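Search articles, authors, keywords Search

4.3 Open-day demonstration at Prornside

The laboratory trials reported in Section 4.2 were run by operators who had used the arm for months. To see how the same task behaved with people who had never used it, we moved the setup to the Prornside site for its December open day and let visitors run it under supervision. The demonstration was planned as an outreach activity first and a data source second, and the results should be read with that in mind.

The task was the clearance task from Section 3.1. A rod with a rounded end is lowered toward a dark work surface, and the operator has to stop the descent as close to the surface as possible without touching it. Visitors drove the arm with a single lever that controlled vertical speed only. Lateral position was fixed by the controller at the start of each trial, and the speed ceiling was set to half the value used in the laboratory. Contact was registered by the force threshold already described, and a trial ended either on contact or when the visitor released the lever and pressed the confirm key.

Two changes were made to the layout. The overhead display was removed, partly to save floor space and partly because visitors in a pilot session had watched it in place of the wrist view. The printed grid used in the laboratory was also taken away, leaving a plain surface with no markings. Visitors therefore had only the picture from the wrist camera to work from, and the rod's shadow became the main cue to height (Figure 6). A soft shadow under the tip, wider than the tip itself, indicates that a gap remains. As the gap closes the shadow shrinks and darkens. We did not explain this to the visitors before their first trial.

Lighting was the main source of trouble. The hall had high windows along one wall, and by 2 p.m. the shadow had become faint enough that Merle Stubbs, who ran the station, hung a cloth screen on the window side. Trials before and after the screen went up are analyzed separately in Table 4. Fine pale debris on the work surface was left in place between trials. It did not trigger the force threshold at any point, and two visitors reported using the specks to judge whether the picture was in focus.

A total of 42 visitors took part. Of these, 40 completed the full set, and the remaining two left after the practice trials and are excluded. The completed sets gave 534 valid trials once those interrupted by a supervisor stop or a dropped video stream had been removed. Visitors were divided into 3 groups according to what they had been told: no instruction, a spoken instruction to move slowly, and a spoken instruction to watch the shadow. Assignment followed order of arrival — a weakness of the design, as school parties arrived together and tended to fall in the same group.

Visitors in the shadow group stopped closer to the surface than those in the other two, and their stopping heights were less spread out. Visitors told only to move slowly took longer but did not stop any closer than those given no instruction. The rate of contact did not differ clearly between groups. This agrees with the laboratory finding that descent speed and final clearance are largely independent below the speed ceiling. Several visitors in the uninstructed group described the shadow unprompted when interviewed afterward, although most placed its usefulness late in the session.

One observation was not anticipated. When an unrelated pale item was left within the camera's view, some visitors treated it as a height reference and compared the tip with it, even though it was well to one side of the rod and its own thickness was unknown to them. Their stopping heights were among the most variable in the data. The number of such cases is too small for a separate test, and we return to the point in Section 5.

The comparison with the Bredico controller could not be made on the day. The unit was on site, but its firmware did not accept the reduced speed ceiling, and running it at the laboratory setting with the public present was ruled out. Interview notes were coded by Carleen Hoani and Paora Te Moana working independently, with disagreements settled by discussion.

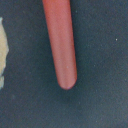 Kylie Pirihi

Figure 6. Wrist-camera view in the clearance task. The rounded tip of the red rod is above the dark surface, with its diffuse shadow directly beneath. Part of a pale item is visible at the left edge.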